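Second weekend of the rallycross season and I finally have feeling back in my fingers, so I can type this up.

We left before sunrise, me and Cecilia Osei in her van, with the Durnemance car on the trailer behind us. It's 2 hours to the track if you don't stop, and we always stop. The paddock was mud from one end to the other – October, what did we expect – and we got the spot farthest from the water tap. Again!

Practice went fine until I clipped the tires on the inside of turn three and bent a steering arm. Burgi Fuchs lent us hers (thank you, Burgi, I owe you dinner) and we made the first heat with barely time to get my gloves on. I came home fourth. The launch was bad, the rest was pretty good, and the new Trovix dampers soak up the jump so well that I landed flat every lap. 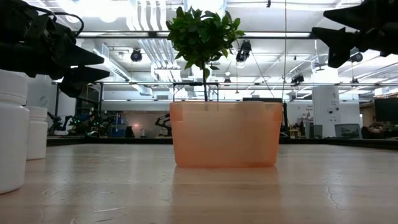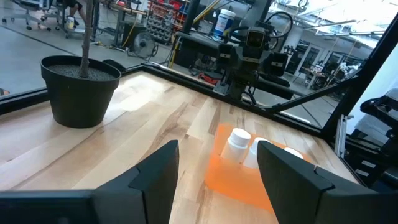
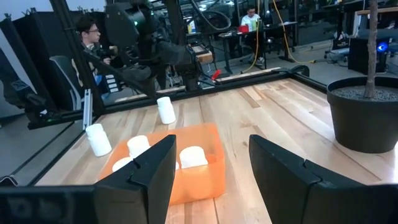

Heat two is the one I want to talk about. I'd picked the outside of the grid, which everyone told me was silly, and I got the best start of my life and went into the first corner second, right behind Daiane Portela. We ran nose to tail to the joker lap and she came out half a car ahead of me. I couldn't see a thing by then. My visor was brown, my wipers were smearing, and all I wanted was some cleaner, in any white bottle like the ones in the orange bin, and a rag. I held on for second anyway, and yes, I screamed in the car.

The final was less fun. I got squeezed onto the loose stuff, lost the line and finished sixth with a flapping rear bumper. Floarea Bălan won it by a mile and deserved to.

Entry fees, tires and fuel for the year are at 3,270 so far, so the next job is selling my old gearbox. I'm asking 1,000 for it, with the spare linkage thrown in. Leave a comment if you want it, and bring your own straps.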